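Notes for my talk, November meeting
Jhonatan Ccori

Start slowly. Say thank you to the people from Lolusari for the room.

First question to the audience: who has a machine at home that does a chore from start to end? Wait for hands. Most will say dishwasher. Ask then who fills it and who empties it.

My answer for tonight is "not yet, but some small parts, yes". At Bunura we work on small parts only. Pick up a thing, hang it up, push a switch, wipe a flat surface. We do most of the trying in simulation, where a mistake costs nothing and no cup is broken.

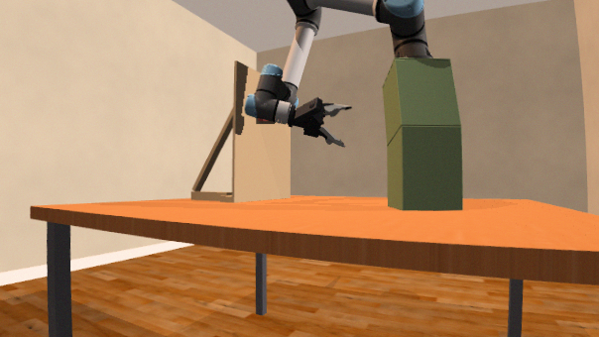
Now the numbers, say them clearly. We made 2,319 tries in simulation, over 14 small chores. The arm did well in 77 per cent of them. It sounds good. But a person who drops every fourth plate will not keep the job in a kitchen!

On the real bench we have brought over only six chores until now. Light changes, a cloth folds in a new way, the neighbour moves the table a little. Speak here about the grey towel - short version.

For the shop floor I am more hopeful. The parts have the same shape every day and somebody can fix the table to the floor.

Finish with the question of price, if there is time. If not, go to questions.

Contact: Bunura Talks | © Bunura | Back to top

Comments

Marg: Enjoyed it. I would pay for one that only folds fitted sheets.

tdw: Did the 77 count second tries? I missed that part.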